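Brevbridge Photo Pages: The Wood Top Table

Gallery 2, put together by Hiu-tung Hsu. Updated in March.
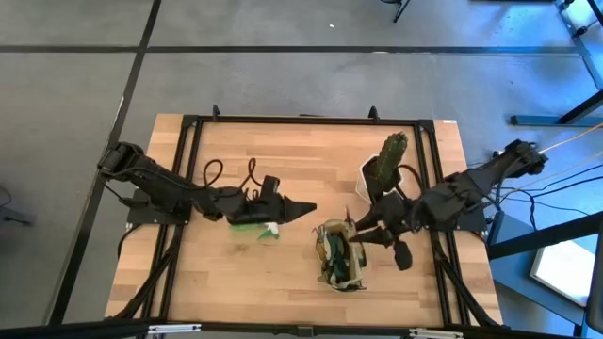

I have kept a photo record of the furniture and small things at Brevbridge since we moved into the building. The full set is up to 1,384 pictures, and most of them are only useful to the people who work here. This gallery covers the table with the butcher-block top, the basket and the cactus. The shelves and the storage boxes have their own page.

The captions are short. Where a thing has changed since I first wrote it up, I added a line at the end of the entry and left the old text alone.

The top
Narrow parallel planks, light in color. We picked a light top on purpose, as the old one was dark brown and small things got lost on it. The top came from Dehghan as a cut-to-order piece, 1,250 mm on the long side, and it arrived wrapped in cardboard with foam corners. One corner had a small dent on the underside. We kept it.

The top, before oil
Taken in the loading area the day it was unwrapped. It looks paler than it does now. The far end has a darker plank that bothered me at the time, and I no longer notice it.

The top, after the second coat
Two thin coats, wiped on with a cotton rag and left for 30 minutes before the extra was wiped off. I would do the edges first next time. Oil ran down from the top and left a streak on the long side that took some rubbing to get out.

The frame
Black aluminum extrusion. We had a plain steel base before and it rocked. The new frame was bought in cut lengths from Plorkidell and bolted together on the floor with the top lying face down next to it on a blanket. Two people can do it in a morning if the brackets are sorted first. Ours were not sorted first.

Frame, corner bracket
Close view of one bracket and its bolts. I took it for my own use, to remember which way the bracket goes. The short leg goes up.

The basket
A small open woven basket with a tan rim. It came from a kitchen drawer, where it held tea bags, and it was moved to the table when the tea went into a tin. Small items go in it at the end of the day. It has no lid and does not need one.

Basket, underside
There is a loose strand on the bottom that I tucked back in with tweezers. It has stayed put so far. Please don't pull it.

Basket, second one
We bought a larger basket to match and it turned out too tall for the table - you had to reach over it for everything. It is in the supply closet with the spare rags.

The cactus
Tall, ribbed and dark green, in a white angular pot. It was a gift from Brisetberg when they moved out of the rooms upstairs, and it has grown a little since then. The spines are small but they do get into a sleeve. Move it by the pot.

Cactus, repotting
It came in a brown plastic pot that tipped over twice. The white one is heavier and has flat sides, so it can be pushed up against something without rolling. I used bagged cactus mix and a layer of small stones on top. The stones were later taken off, as they kept ending up on the floor.

Cactus, on the window ledge
It spent one winter on the ledge and leaned toward the glass. I turned the pot a quarter turn every month and it came back most of the way. It gets a little water once a month, less in winter, and the saucer is emptied after.

Green and white pieces
We use a lot of small soft things on the table, and the green and white ones show up in many of the pictures in the full set. They are easy to see against the light wood. When they get dirty they are thrown out and replaced from the bag under the sink.

The old table
Taken the morning it was picked up. Dark top, steel legs, one leg with a folded card under it. A school across the road took it for their art room and I am told they painted it.

Cleaning
Dry cloth for dust, damp cloth for anything sticky, then dry again straight away. No spray on the wood. Water left standing makes a pale ring, and there is one near the middle of the long side from a mug in the first week. Sanding lightly along the planks and adding a bit of oil made it fainter. It has not gone.
Added in March: coasters are now in the top drawer by the door.

About the pictures
All of them may be used inside Brevbridge without asking. For anything outside, send me a note with the gallery number and a few words on what it is for. Larger files are kept on the shared drive in the folder called Furniture, sorted by object and then by month.

Next gallery: shelves and storage boxes
Previous gallery: the front room and the coat rack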